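Schedule C

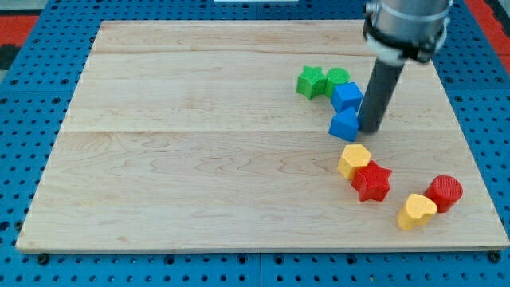

The agreement between Ellance and Flukulham ran to 70 pages, and the group was mentioned in it by name on two of them. Everywhere else it was "the Act." Flukulham was to transfer 51 percent of its shares to Ellance in exchange for cash, a block of new Ellance stock, and a seat on the board that carried no vote on matters of budget. The in-house lawyer for Flukulham read it in the prop room, the only room with a door that closed. She put the signature pages down on a maple board made of three planks, its grain running in waves, and left the rest of the document on her knees. The board was the one used as a tabletop in the first video. It was listed in Schedule F under physical assets, with a value of zero.

Schedule C dealt with the name.

The group was called Flokari. The label had registered the name in four classes: recorded music, live performance, printed goods, and clothing. It had not registered it for cosmetics, because at the time of filing the label had no money for a fifth class. Ellance owned a cosmetics company. Schedule C therefore required Flukulham to complete the missing registration before closing, and to warrant that no member of the group held any prior claim to the word.

She turned back to the definitions and read "prior claim" again. It included unregistered use.

The oldest member had used the word for two years before the label existed. It had been the title of a set of demos, 12 tracks, sold on burned discs outside a subway exit. The lawyer knew this because one of the discs was in the filing cabinet beside her, in a folder marked Misc. The spelling was the same. The price was written on the sleeve in green marker.

She called the deal desk at Ellance at 4:40 p.m. and asked what would happen if the warranty were qualified.

The man on the line said a qualified warranty would move the closing from May to the following quarter. He said it would also reopen the valuation. He asked what the qualification was.

She said she was asking in general.

He said that in general, the usual course was to obtain an assignment from the person concerned. One page, nominal consideration. Ellance had a form.

The form arrived eleven minutes later. It assigned all right, title, and interest in the name, throughout the world and for all time, in return for the sum of 100 dollars. The space for the assignor was blank. The governing law had been filled in.

She printed two copies and went down to the practice room. The group was between run-throughs. The choreographer had the music stopped and was counting under his breath. The oldest member sat against the mirror with a towel around her neck and read the page from the top, including the footer.

"What's it for?" she asked.

"Lipstick," the lawyer said. "Possibly fragrance."

"And if I don't sign?"

"The closing moves. The price may change. Your contract stays as it is either way."

"Do the others get anything from the sale?"

"There is a bonus pool in Schedule D. It is split equally among the five of you. It is payable at closing."

The oldest member asked how much. The lawyer told her. She looked across the room at the youngest, who was eating crackers out of the sleeve and still sent most of her pay home, and then she read the page a second time.

"I want the number changed," she said.

"To what?"

"A percent. Of the lipstick."

The lawyer explained that a royalty would need approval from Ellance, that the form made no provision for one, and that a request made this late would be treated as a qualification. She was obliged to say this. She said it at the normal speed.

"Okay," said the oldest member. "Ask them."

The music started again. The lawyer went back upstairs, crossed out the consideration clause, and wrote in a new one by hand. She initialed the margin. Then she took the disc out of the folder marked Misc., labeled it Exhibit 1, scanned the sleeve on both sides, and attached the scans to an email addressed to the deal desk.

The subject line took her longer than the clause had. She settled on "Schedule C, one comment," and sent it at 6:15.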